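Trerkow Textile Presort Station

Overview
Application
Station layout
Operator duties
Specifications
Ordering

The Trerkow station handles small folded and unfolded textile goods ahead of the wash or pack line. Typical loads are napkins, cleaning cloths and small towels, delivered to the table in an open basket. The operator works with a pair of hand-held grippers, one per hand. Each pick is recorded and used to set up the automatic picking cell downstream.

Gripper fingers are a two-pad parallel design. Pads are flat and rectangular, and are replaced in matched pairs. The opening is set wide enough to straddle a bunched cloth or a basket wall. Operators moving over from bare-hand sorting should expect to approach items from above and close late. Closing early drags the cloth and tends to pull a second one with it.

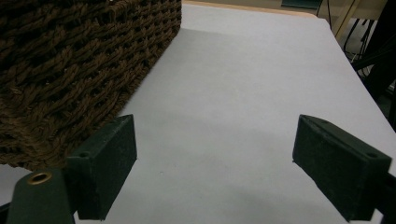
Basket stock is left to the customer. Woven baskets are accepted as long as the rim is firm and there are no broken strands long enough to catch a pad. Rigid plastic totes also work but are noisier. Baskets with a floor area too small for both grippers should be worked one hand at a time.

What changes for the operator

In a manual presort, the operator pulls items by feel and rarely looks at the basket. At the Trerkow station the pace is slower and most of the attention goes to the grip point. Staff at the Flindstead laundry, where the station went into service in August, were moved from a piece-count target to an hourly rotation for this reason. Sorting by color stayed with the operators. Lifting full carts did not; that task went to the Danetti conveyor.

The station does not remove the presort position from the shift plan. It reduces the number of people needed at the cell exit, where mixed colors used to be pulled out by hand. Sites should settle the new assignments before installation — retraining after startup takes longer and the recorded picks from the first weeks are of little use.
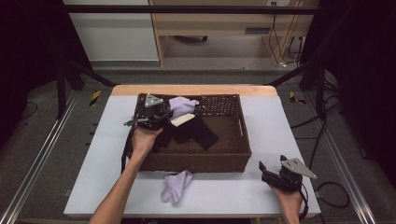 Two-handed work at the table, with lavender and black cloths in a wicker basket.

Specifications

Grippers: two, hand-held, left and right
Clear floor space in front of table: 1000 mm
Maximum basket load: 10 kg
Pad service interval: 1000 operating hours
Gripper cable length: 2000 mm
Table surface: white, matte

Notes

Grippers are supplied with an Ong wrist tether. Fit the tether before lifting the gripper off the table. Cables must be routed to the operator side and kept out of the walkway.

Wipe pads at the start of each shift with a damp cloth. Do not use solvent. Lint buildup on the pads reduces grip on thin fabric before it is visible, so pads should be cleaned on schedule even if they look clean.

Dark cloths on top of other dark cloths are the slowest case. Spread the pile before picking.

Ordering

Station, complete with gripper pair and table: TK-S
Gripper pair only: TK-G
Replacement pads, set of four: TK-P
Operator training, on site: quoted separately — state the number of shifts when asking for a price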